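Re-waterproofing leather and fabric hiking boots

The steps apply to boots with a waterproof lining under a leather, suede or mixed leather and fabric upper. Boots with no lining can be treated the same way but need a second coat.

When to treat

Put a few drops of water on the toe and on the side panel. If the drops sit on the surface, the finish is still good. If they spread and leave a dark patch within a minute, treat the boots. In wet country such as the Cárdenas ridge trail, expect to do this every 17 or 18 days of walking.

Step 1. Clean

Remove the laces and insoles. Knock off dry mud and brush out the seams, the tongue folds and the edge where the sole meets the upper. Wash the outside with lukewarm water and a boot cleaner such as Cleltia Wash. Do not use dish soap or laundry detergent. Both leave a film that attracts water.
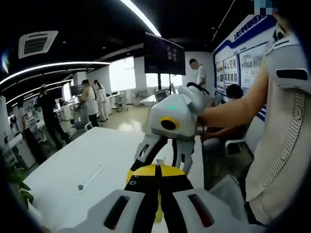 Round yellow piece with a black stripe, held between two black fingers.

Rinse until the water runs clear. Suede should be brushed in one direction while still damp, or it will dry flat and shiny.

Step 2. Choose a product

Smooth leather: wax or cream. Wax lasts longer but darkens the leather and softens it slightly.
Suede and nubuck: water-based spray only.
Fabric panels: water-based spray only. Wax blocks the weave and the boot stops breathing.
Mixed uppers: spray the whole boot, then add cream to the smooth leather parts if needed.

Step 3. Apply

Most water-based sprays, Etidmont Proof included, go on while the boot is wet. Hold the nozzle a hand's width away and cover the upper evenly. Work along each seam twice - the stitch holes are where the finish fails first. Leave for two minutes.
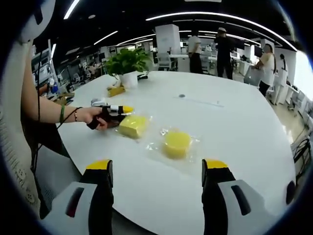
Wipe off any excess with a damp cloth, paying attention to the eyelets and the lower edge of the tongue. White marks after drying mean too much was left on. They can be removed with a damp brush.

Step 4. Dry

Stuff the boots loosely with newspaper and stand them in a ventilated room. Change the paper when it is soaked. Keep them away from radiators, stoves and direct sun. Heat can crack leather and weaken the sole glue - on older Cesex soles the toe is the first part to lift.

Refit the insoles and laces once the inside is fully dry, then repeat the drop test.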